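검색어를 입력하세요 검색

역 구내 배선은 그대로 두고 전원만 다시

2019년 2월 3일

지난 글에서 Hafstein 역 구내 분기기 배치를 확정했다고 썼다. 이번에는 배선이다. 선로 고정보다 재미는 없지만, 나중에 배경까지 올린 뒤에 뜯는 것보다는 지금 하는 편이 낫다.

기존 상태부터 적는다. 레이아웃 전체가 급전점 2개로 돌아가고 있었다. 하나는 Hafstein 1번선 하행측, 하나는 반대편 터널 안. 레일 조이너를 통해 전기가 흐르는 구조라서 조이너 하나만 헐거워져도 그 뒤 구간의 전압이 떨어진다. 실제로 Sarstead 쪽 오르막에서 기관차가 매번 같은 위치에서 느려졌다. 처음에는 경사 때문이라고 생각했는데, 내리막 방향으로 돌려도 같은 자리에서 느려졌다. 경사 문제라면 그럴 수가 없다.

측정은 단순하게 했다. 컨트롤러 출력을 고정하고, 선로 위에 부하용 저항을 얹은 다음 조이너 앞뒤로 테스터를 댔다. 무부하로 재면 어디서나 거의 같은 값이 나오기 때문에 의미가 없다. 부하를 걸자 Sarstead 진입 곡선의 조이너 양쪽에서 바로 차이가 났다. 조이너를 빼 보니 안쪽에 도료가 들어가 있었다. 작년 6월에 레일 측면을 녹색(錆色)으로 칠할 때 마스킹을 대충 한 구간이다.

조이너만 교체해도 당장은 해결된다. 하지만 같은 날 칠한 구간이 레이아웃의 절반이 넘으므로, 결국 다른 곳에서도 같은 증상이 나올 것으로 봤다. 그래서 모선을 깔고 구간마다 급전선을 내리는 방식으로 바꿨다.

모선은 대지 아래 중앙을 따라 한 바퀴 돈다. 극성은 빨강과 검정으로 통일했고, 바깥쪽 레일이 빨강이다. 역 구내에서는 어느 쪽이 바깥쪽인지 헷갈리므로 승강장 쪽을 검정으로 정하고 대지 뒷면에 매직으로 써 두었다. 급전선은 레일 바깥 측면에 납땜한 뒤 지름이 조금 넉넉한 구멍으로 내렸다. 구멍이 빡빡하면 선로를 미세 조정할 때 납땜부에 힘이 걸린다.

납땜 순서도 기록해 둔다. 레일 측면을 줄로 긁고, 플럭스를 바르고, 레일 쪽에 먼저 납을 입힌다. 선 끝에도 따로 납을 입힌다. 그다음 둘을 붙이고 인두를 짧게 댄다. 침목이 녹는 것은 대부분 인두를 오래 대고 있을 때다. 양옆에 젖은 휴지를 물려 두면 도움이 되지만, 물이 납땜 부위까지 흘러오면 온도가 올라가지 않으니 양을 조절해야 한다. 침목은 두 개를 녹였다. 둘 다 첫날 작업분이다.

Jomance 분기선은 따로 갭을 넣어 절연했다. 여기는 유치선이 길어서 차량을 세워 두고 본선만 운전하는 경우가 많다. 스위치 하나로 분기선 전체를 끊을 수 있게 했고, 스위치는 당분간 Hafstein 쪽 앞판에 임시로 달았다. 제어반을 새로 만들 때 옮길 생각이다.

분기기 폴리곤, 그러니까 프로그 급전은 이번에 손대지 않았다. 지금 쓰는 분기기는 텅레일 접촉으로 프로그에 전기가 들어가는 방식이고, 아직은 문제없이 돈다. 소형 입환기를 저속으로 돌리면 3번 분기기에서 가끔 깜빡하는데, 이것은 바퀴 청소 후에 다시 확인하겠다.

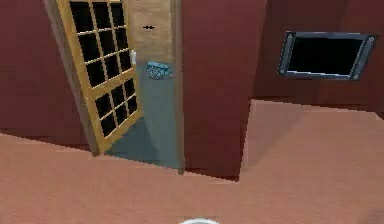

같은 부하 조건에서 전 구간을 다시 쟀고, Sarstead 곡선의 전압 강하는 테스터로 구분이 안 되는 수준이 되었다. 같은 위치에서 느려지던 증상도 사라졌다. 다만 오르막 자체의 감속은 남아 있다. 이쪽은 객차를 네 량에서 세 량으로 줄이면 거의 느껴지지 않으니 견인력 문제로 본다.

부수적으로 하나 더 나왔다. Clanargate 신호소 옆의 건널목 센서가 오작동하던 것이 같이 없어졌다. 센서 전원을 선로에서 따서 쓰고 있었던 것이 원인인 듯하다. 이 부분은 독립 전원으로 바꿔야 맞다. 어댑터는 남는 것이 하나 있는데 출력 단자가 헐거워서 쓸지 말지 정하지 못했다.

재료비는 전선과 단자대, 수축 튜브를 합쳐도 얼마 되지 않는다. 전선은 200미터 롤로 샀고 절반 이상 남았다. 수축 튜브는 얇은 규격이 모자라서 마지막 구간은 절연 테이프로 감아 두었다. 여름에 끈적해지기 전에 교체 예정.

단자대 번호와 구간 대응표는 종이에 적어서 대지 뒷면에 붙였다. 지난번 레이아웃 때는 머릿속으로만 외우고 있다가, 한동안 쉬고 돌아왔을 때 어느 선이 어디로 가는지 전부 다시 찍어 봐야 했다. 이번에는 표를 두 장 만들어 한 장은 공구함에 넣었다.

다음 작업은 Jomance 유치선의 선로 고정이다. 접착제를 쓸지 못을 쓸지는 자투리 코르크 노반으로 시험해 보고 정한다. 못이 나중에 떼기는 쉬운데, 침목 가운데를 너무 깊이 박으면 궤간이 좁아진다. 접착제라면 물에 풀리는 쪽으로 한다.

문의는 방명록에 남겨 주세요 | © 2019 무단 전재 금지 | 맨 위로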